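3. Building the Hand-Held Grippers in a Shared Workshop

3.1 Setting and constraints

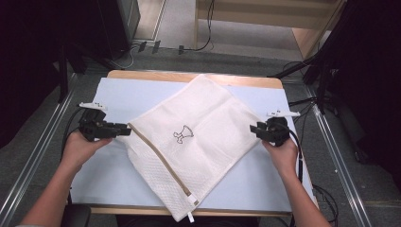 Figure 1. Work area with the two hand-held grippers on either side of a white laundry bag, on a light blue board.

The Flimov build was carried out in a shared workshop in Milonthorpe, in a bay that other members also use for sewing and electronics. Anything we added had to be taken down or pushed aside at the end of a session. This ruled out a fixed arm in the first stage. We decided to build the end effectors alone, put handles on them, and have a person carry them through the task. The recorded motions would then be used to plan reach and jaw opening for the arms described in Section 5.

The work surface is a small table. We laid a flat board over most of it (Figure 1) and kept the same board for all recordings reported in this section. Earlier tests on bare wood gave poor results with beige and tan items, whose outlines were hard to separate from the table top. A light blue board solved this for most of the household fabrics we tried, including white ones.

3.2 Gripper design

Both grippers are black and carry a pair of flat jaws. The two bodies are not the same shape. The left one is boxy, and the right one has a rounded body with a circular housing. We had planned to build a matched pair, but the second unit was made after a redesign of the drive, and there was no money left to rebuild the first. The jaw faces and handles were kept as close as we could get them, so that an operator would not have to learn two different grips.

Each gripper has a white angular plate mounted on top, tilted outward. The plates went through three versions. The first was flat and was hidden by the operator's knuckles whenever the wrist turned in. The second stood upright and caught on sleeves. The angled version has been in use since August and has needed no changes other than new screws.

Power and signal run through a single black cable per gripper. We looked at batteries and rejected them on weight. The cables leave the table on the left and right sides so that they do not cross in front of the operator. They still collect on the floor, and we have not found a good answer to this. Taping them down takes longer than the setup itself, and the workshop rules do not allow cable covers to be left in place overnight.

3.3 Choice of test item

Rigid items were used only for calibration. For the main trials we wanted something soft, cheap, and easy to replace that could be picked up in more than one way. A laundry bag met these needs. The one in Figure 1 is white mesh with a fine waffle-like weave, a tan zipper along one side, and a small black line drawing near the center. The drawing was useful to us because it gave annotators a clear point to mark when the rest of the fabric looked the same in every direction.

The zipper was the harder part. The pull tab is small compared with the jaws, and operators differed in how they approached it. Most held the fabric near the zipper with one gripper before trying for the tab with the other. We did not instruct them in either direction.

3.4 Procedure

Each trial began with the bag placed on the board at an angle chosen by the operator. Both grippers started with the jaws open, one on each side of the bag and pointing inward. Recording was started by a foot switch and stopped the same way. A trial was dropped if a cable pulled a gripper off its path or if a hand touched the fabric directly.

We collected 300 trials from six operators. Of these, 17 were dropped, most of them in the first two sessions. The last session was held on March 21, 2024. Files were sorted with Zameo, a small script collection written for this build, and stored under the project name Cervantes.

3.5 Problems during the build

The main fault was jaw slip on thin mesh. Flat jaws hold a folded edge well but tend to slide over a single layer. Adding rubber pads helped, but the pads wore through after five sessions and left dark marks on white fabric. We went back to bare jaws for the trials counted above and asked operators to take hold of a crease where they could find one. Operator fatigue was the second problem. The right gripper is heavier, and sessions were shortened after two operators reported sore wrists.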